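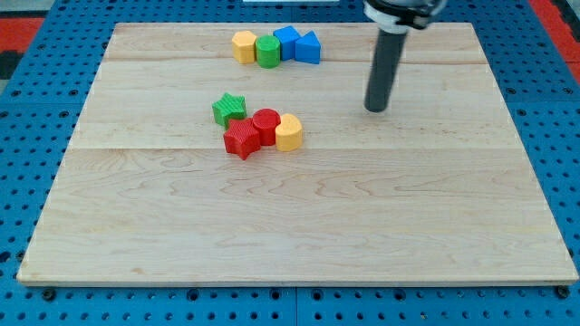 Wekesa Nyamweya asks whether anyone has found a sane way to record a grandparent's stories without the file turning into a mess nobody in the family can open.

Details from the original post: My grandfather is 91 and has agreed to sit for a series of interviews. I have 2 finished so far. Both were recorded on a phone in his kitchen in Haworth, and the refrigerator is louder than he is. I also have a shoebox with 200 loose prints, most with no writing on the back. The family wants one printed book and one digital copy for each household. My questions are about recording format, how to tie what he says to a particular print, and whether to transcribe everything or only the parts that go in the book. I have a laptop, a flatbed scanner and no budget to speak of.

Posted 25 Jan 2026

Prillo

Record to WAV, 48 kHz, 24 bit, mono. If your phone app will only write a compressed format, set the highest bit rate it has and keep that file as the master. Do not convert it and throw away the original. Make an MP3 copy for the relatives.

For the noise, move him. A bedroom with a carpet and curtains will do more than any filter. Put the microphone a hand's width below the chin, off to one side, on a clip. A wired lapel mic is cheap and does not need charging. Record ten seconds of the room with no one talking at the start of each session. You can use it as a noise profile for the kitchen type of hum if you must, but heavy noise reduction makes old voices sound as if they are under water.

Number the prints before you scan them. Soft pencil, back, lower left corner, light pressure. Glossy resin-coated paper will not take pencil, so put those in a sleeve and number the sleeve. The scan gets the same number as its file name, with leading zeros: 001, 002 and so on. During the interview, say the number out loud each time he picks one up. "This is 114." Then the link between voice and picture is in the recording itself and does not depend on a separate list surviving.

Scan at 600 dpi for small prints. TIFF for the master, JPEG for sharing.

Maseto

Just transcribe all of it. You will want it later.

My grandmother's tapes were done in pieces and we lost the part about the boat.

Farnine

Agree with Prillo on the numbering. I disagree on full transcripts, having done one. An hour of speech took me most of a day to type and check, and the book used 3 pages of it. What worked better was a time log: start time, subject, names mentioned, print numbers. One line for every change of subject. Then transcribe only the passages you mark.

Spell names out with him while you can. Ask for maiden names and nicknames in the same sitting. Our log had two men called Bud and we did not sort them out until the book was at the printer.

Keep sessions under 45 minutes. Leave a week between them and start the next one with whatever he remembered in the meantime. Keep one copy of everything at someone else's house.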